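Arasport Prado 2 Rear Paddock Stand

Spooled lift stand for road and track motorcycles

Item no. 493
Availability: In stock
Page updated 10/7/25

Overview

The Prado 2 is a rear paddock stand for sport bikes and race bikes with a twin-sided swingarm. It lifts the rear wheel clear of the ground for wheel changes, chain work, tire warmers and storage. It replaces the original Prado, which has been out of production since last November. Parts for the original stand are still available and are listed near the bottom of this page.

The stand is a welded steel tube frame with a removable handle. With the handle off, it fits flat in the bed of a pickup or on the floor of most vans, and it will go behind the seats of many hatchbacks. The handle slides into the frame and is held by a spring pin on each side. No tools are needed to put it on or take it off once the stand has been assembled for the first time.

The Prado 2 is sold as a rear stand only. If you want both wheels off the ground, lift the rear first and then use the Dallau front stand, which is sold separately.

What changed from the first Prado

The arms are now set with a clamp and two bolts on each side in place of the old single through-bolt. The older arms could move under load if the bolt was not checked from time to time. The new clamp holds its setting much better, though you should still check it at the start of the season.

The wheels are wider and have a softer tread. Riders told us the first wheels dug into hot asphalt and got stuck in gravel paddocks. The new ones roll better on both. They also leave fewer marks on painted garage floors.

The handle is longer than before. It takes less effort to lift the bike, and taller riders do not have to bend down as far at the bottom of the stroke.

The finish is black powder coat. The red finish has been dropped.

Spools or paddles

The stand ships with V-shaped spool hooks. These need swingarm spools, which thread into the bosses on the underside or sides of the swingarm. Spools are not included. Check your owner's manual for the correct thread size before ordering a set. The sizes vary by maker and sometimes by model year, and a spool that goes in crooked will ruin the thread.

If your swingarm has no bosses, order the rubber paddle kit. The paddles sit flat under the swingarm and fit the same holes in the stand arms. They work well for oil changes and chain cleaning. We do not recommend them for use with the engine running and the wheel turning, or for regular wheel changes at the track. Use spools for that.

Single-sided swingarms need a pin stand. The Prado 2 cannot be converted.

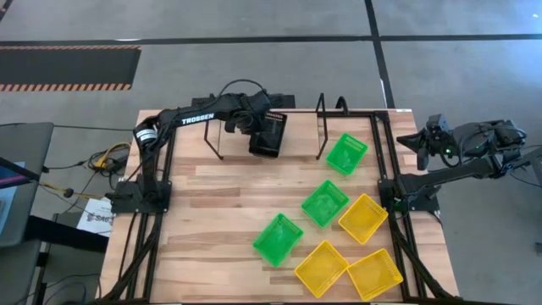
Arm width is set once for your bike and then left alone. Loosen the clamp bolts, slide each arm in or out until the hooks line up with the spools, and make sure both arms are the same distance from the center of the stand. Tighten the bolts evenly. If the arms are not centered, the bike will lean to one side as it comes up.

Using the stand

Park on level, firm ground. Stand the bike upright, off its side stand, with a second person holding it from the front or the opposite side until you are used to the job. Roll the stand up behind the rear wheel and bring both hooks under the spools at the same time. Look at each side before you lift.

Push down on the handle in one smooth movement until the stand goes over center and rests on the floor. Keep one hand on the tail of the bike as it comes up. Do not bounce on the handle, and do not lift a bike with a rider, full luggage or a passenger on it.

To lower the bike, raise the handle slowly and hold the bike steady. Put the side stand down before you begin if your bike's side stand allows it. Some race bikes have no side stand, and those should always be lowered with two people.

Do not use the stand on grass, loose gravel or a sloped driveway. For soft paddocks, put a flat board under the stand that is large enough for the wheels and the back of the frame.

Specifications

Item number: 493
Load rating: 1000 lb total motorcycle weight
Frame: welded steel tube, powder coated
Color: black
Handle: removable, spring pins
Hooks supplied: V-type for swingarm spools
Swingarm type: twin-sided only
Assembly: two wrenches needed, not supplied

The load rating covers the weight of the motorcycle with fuel and fluids, resting on its front wheel and the stand. It is not a rating for lifting the whole bike off the floor by the rear.

In the box

Main frame, handle, left and right arms, two V hooks, two wheels, axle bolts, clamp bolts, spring pins and a printed instruction sheet. Check the contents before you throw away the carton. Small hardware is in a bag taped inside the handle tube, and it gets missed.

Parts and accessories

Item 197: Rubber paddle kit, pair. Fits Prado and Prado 2.
Item 286: Replacement wheel set with axle bolts. Fits Prado 2 only.

Spring pins, clamp bolts and V hooks can be ordered singly through our parts desk. Tell us which stand you have. If your stand is red, it is an original Prado. If it is black, look at the arms: two clamp bolts per side means Prado 2.

Swingarm spools are listed on their own page by thread size. The Dallau front stand is also listed separately and comes in two versions, one that lifts under the fork legs and one that lifts from the steering stem. For front fork or brake work you will want the stem version.

Care

Wipe the stand down after wet track days. Chain cleaner and brake fluid will both mark the powder coat if left on it. Put a little grease on the wheel axle bolts once a season, more often if the stand lives in an open trailer. Check the welds and the clamp bolts before the first event of the year and after any drop. Do not use a stand that is bent or has a cracked weld, and do not try to straighten it.

Rubber paddles harden with age. Replace them when the surface starts to crack.

Questions we get

Will it work with tire warmers?
Yes. There is enough clearance for normal rear warmers. Route the cord away from the handle so the stand does not come down on it.

Can I leave the bike on it all winter?
Yes, on a hard, level floor. If you also use a front stand, put the rear up first and take it down last.

Can I use it with a race exhaust?
In most cases. Low-mounted exhausts on the right side can come close to the arm on some bikes. Try the stand slowly the first time and have someone watch that side.

Does it fit dirt bikes?
No. Use a center lift stand.

Shipping and returns

The stand ships in one carton by ground service. Accessories ordered with it may come in a separate package. We do not ship stands by air.

Unused stands can be returned in the original carton with all hardware. The buyer pays return freight unless the stand arrived damaged or we sent the wrong item. Please report shipping damage before assembling the stand, and keep the carton until the claim is settled.

Warranty

Arasport covers the frame, handle and arms against defects in material and welding for the original buyer. Wheels, paddles, spring pins and finish are wear items and are not covered. The warranty does not cover stands that have been modified, overloaded or used on a motorcycle type not listed on this page.

Dealers

The Prado 2 is available direct from us and through Akness Cycle Supply. Race teams and track day organizers who need several stands should contact the parts desk for a quote before ordering online.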